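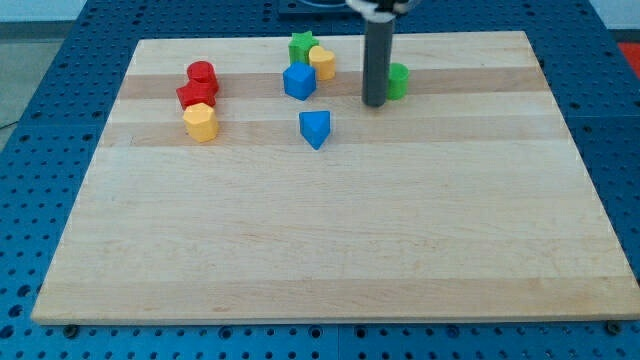
# The Board Beneath the Blocks

Edge-glued hardwood is among the least celebrated materials in the home. It serves as shelf, counter, bench top and tray, and it is seldom discussed until it warps. Yet the panel made from narrow strips has a longer working life than most of the furniture it goes into, and a growing number of small shops have begun to treat it as a product in its own right, sold beside the simple geometric blocks that children and teachers have set out on such surfaces for generations.

The Grunport workshop, which occupies the ground floor of a former grain office, has made both since it opened. Its catalog for the present season lists 52 items. Most are blocks: cylinders, hexagonal prisms, cubes, wedges and a number of faceted solids that do not have common names. The remainder are boards, cut in four sizes and finished on both faces.

## Strips, Not Slabs

A wide plank cut from a single log will move with the seasons. It takes up moisture in the summer and gives it off in the winter, and over a few years it may cup or split. A panel built from strips behaves more calmly, as each strip is free to pull in its own direction and the neighboring strips hold it back. The glue line, when properly made, is stronger than the wood on either side of it.

The method also accounts for the appearance of the finished board. Strips from the outer part of a log tend to be pale, while those from nearer the center may run to honey or brown. Some manufacturers sort for color and reject the darker pieces. Grunport stopped doing so several years ago. A cream-colored board with one or two brown bands across it is now the ordinary result, and the shop reports that customers who once asked for an even tone have largely ceased to ask.

The lumber is supplied by Lultier, a sawmill that dries its stock slowly and ships it in short lengths. Short lengths are less expensive and would otherwise be sold for fuel. In the last full year the workshop turned this material into 1,611 boards.

## A Surface for Small Things

Teachers who use geometric blocks have long held opinions on what should lie beneath them. Carpet is quiet but uneven, and a tall cylinder will not stand on it with any confidence. Laminate is level but noisy. A plain wood board offers a flat surface, a modest amount of grip and a clear boundary. Children understand readily that the work belongs on the board, and that when the board is carried to the shelf the work is finished.

Pale wood has a further advantage, which concerns color. Saturated reds and yellows are easily distinguished against it, and the outline of a solid remains clear even to a child seated across the table. A hexagonal prism seen from a low angle can be mistaken for a cylinder on a patterned cloth. On light hardwood its edges can be read without difficulty.

The Zasulau early learning center, which ordered its first boards for a single classroom, now keeps one at every table. Its staff recommend beginning with very few blocks and leaving the larger part of the surface open. A crowded board invites knocking down. An open one invites moving a piece, turning it, and setting it somewhere else.

## Color and Finish

The blocks are colored with a water-based stain mixed by Bednárik, a family paint firm whose principal trade is in window frames. Two coats are applied, with light sanding between them. Edges are eased by hand so that the flat tops remain truly flat and the corners are comfortable to hold. A faceted piece takes nearly twice as long to finish as a cylinder, and its price reflects the difference.

The boards receive no color at all. They are sanded to 100 grit, inspected for gaps along the glue lines, and oiled. The workshop considered a smoother finish and decided against it after finding that blocks slid too freely when a table was bumped.

## Care in the Home

A board of this kind asks for little. It should be wiped with a damp cloth and stood on edge to dry, never left flat in a puddle or soaked in a sink. Both faces should be oiled at the same time, once or twice a year. Oil applied to one face alone will encourage the panel to bow. Scratches may be sanded out along the grain and the area oiled again.

Blocks should be dusted and kept out of direct sun, as the reds in particular will fade on a bright windowsill. Families who store blocks in a deep bin often find that corners become bruised. A shallow tray is preferable, and many households simply leave a few pieces on the board.

Grunport expects to complete a further 800 boards before the end of the season. Orders for the largest size are closed until the next delivery of lumber arrives from Lultier. The three smaller sizes remain available.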